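3.2 Collecting demonstrations

Two operators, Peng and Hendricks, recorded 464 demonstrations by remote control over the Nenard arm. Each began with the gripper open and ended when the operator released the tool. Runs longer than 64 seconds were dropped. The operators worked from the wrist view alone — the same view the policy is given — and were free to choose their own approach angle (Figure 2).
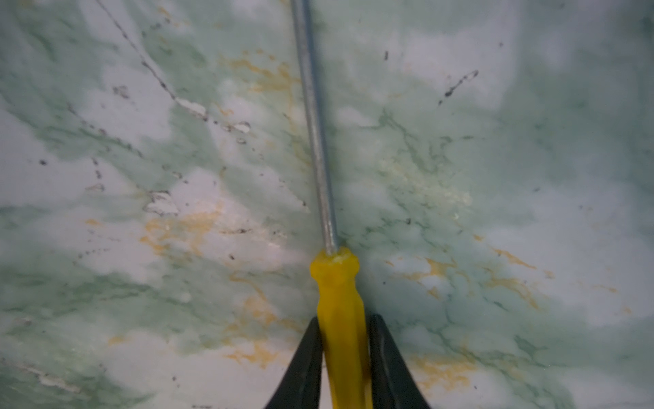 Figure 2. Wrist view with the fingers on the handle of a screwdriver.

We held back 50 runs for testing and did not smooth the recorded paths. Pauses at the start of a run were trimmed by hand.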